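**Member visit: manipulation lab open afternoon at Dalitz**

The May section visit went to the Dalitz site, where the handling group opened its lab for an afternoon of demonstrations. Attendance was capped at 8 per slot, with three slots, and all three filled. What follows is a summary for members who did not get a place, compiled from my notes and from a handout supplied by the host, Gwion Watkins.

**Background**

The group works on pick-and-place of mixed household items, using a single arm over a small table. The longer aim is a kitting cell that can be moved to a new task without a fixture change. Their earlier cell, named Figueiredo after the building it was first assembled in, used machined nests for every part. Each new part meant a new nest, and the nests took longer to make than the parts took to sort. The present setup has no nests. Objects are put down by hand in whatever orientation they land, and the arm has to cope.

Software is in two layers. Zaltari is the in-house planner, which takes an object list and a target list and produces a sequence of moves. Suteck is the logging tool. It records joint positions, gripper opening and camera frames on a common clock, and Watkins spent more of his talk on it than on the planner. His view is that most of the faults they have chased in the past year were timing faults that looked like grasping faults. A late camera frame puts the object where it used to be, and the fingers close on air.

**The demonstration**

The task shown was a short one: pick up a small item, place it in a bowl, return to a ready position, repeat. Between runs a member of the group moved the objects by hand. Visitors were allowed to do this in the second half of each slot, and did so with some ingenuity. Two items stacked on each other produced a stop and a request for operator input, which Watkins said was the correct response.

Motion was slow by production standards. The group limits joint speed whenever visitors are in the lab, and the handout gives separate figures for cycle time with the limit on and off. The limited speed had the advantage that the approach could be followed by eye. The gripper pauses over the table, comes down vertically, closes, and lifts before any sideways travel begins. Watkins noted that combining the lift and the sideways move would save time, and that they tried it and knocked over too many bottles.

**Figures from the handout**

- Logged attempts in the most recent test block: 750
- Completed with no operator input: 576
- Stopped by the planner before contact: 81
- The remainder were failed grasps, drops, or items placed outside the target

The handout does not split the remainder any further. I asked for the breakdown and was told it depends on who labels the log, as a drop on the rim of the bowl has been counted both ways. They are writing a labeling guide and will send a copy when it is finished.

**Questions from the floor**

*Why two fingers?* Cost and ease of modeling. A suction cup was tested and did well on boxes and badly on anything with a curved surface. They would like a tool changer but have not budgeted for one.

*Does clear plastic cause trouble?* Yes. Depth readings on transparent items are poor, and the planner falls back on the outline in the color image. This works if the background is plain. It works less well when two transparent items overlap from the camera's point of view.

*How is the arm referenced to the table?* By touching off at the corners. The procedure is repeated whenever the table has been moved, and the table is nudged fairly often. A clamp has been drawn up but not made.

*Is Zaltari available outside the company?* Not at present. Suteck may be released, without the viewer, once the file format has settled.

**Practical notes**

The talk ran over in the first slot and the later groups started late. Members attending a future visit should allow an extra half hour. Safety shoes were not required, but bags had to be left outside the lab. The handout can be requested from the section mailbox, and a second visit is under discussion for the fall, with the tool changer question likely to be on the agenda if funding comes through.

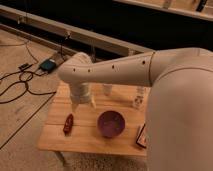
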